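Print this page | E-mail this article

Sep 11, 2025
By the Grornargate food columnist

Give Every Kind of Dish Its Own Bin

Most households I know in Grornargate put clean dishes away by where there is room. I think they should go by kind, and in open bins, even if it looks a bit like a cafeteria.

I came to this after moving to a smaller kitchen on Trarklow Street, with one drawer and 38 inches of counter. The drawer had a divider made for forks and knives. Soup spoons never fit in it. They rode on top and jammed the drawer whenever I was in a hurry.

So I gave up on the drawer. Bowls go in one bin, soup spoons in a tray, chopsticks in another. The spoons can lie any way they like – a heap of one thing is still easy to use.

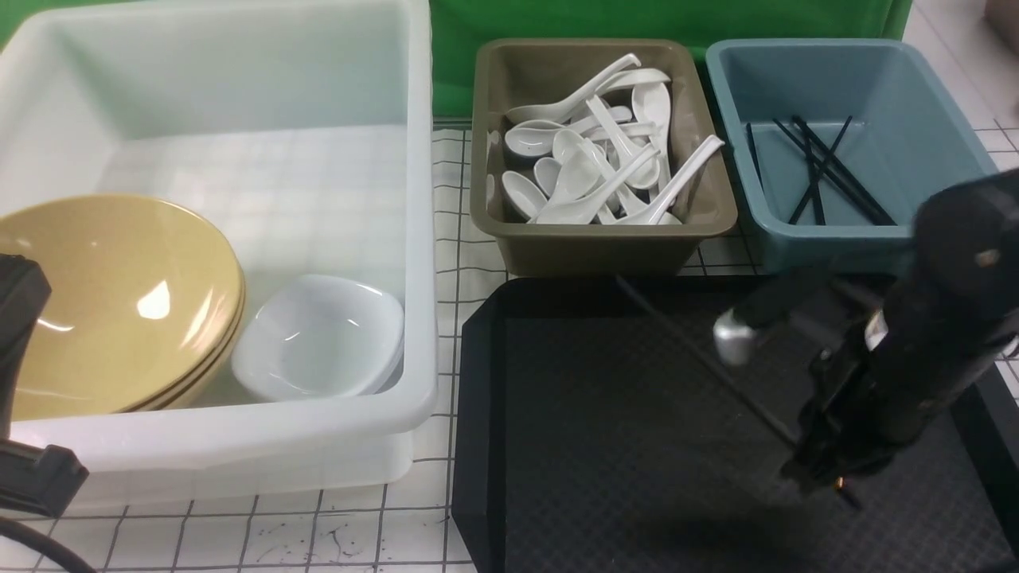

What about the cost?

Dokar, the housewares store by the bridge, sells a matching drawer system for $49. Plain plastic bins cost me $5 each. Buy different colors if you can. You learn the color long before you would get around to making a label.

The fair complaint is dust. Open bins collect it, and anything used twice a year belongs in a cupboard with a door. I keep the big platters there. Everyday bowls get washed too often for it to matter.

Stack the bowls that match and set the odd one beside them. I wouldn't buy another just to even things up.

Contact us | © 2025 Grornargate | Back to top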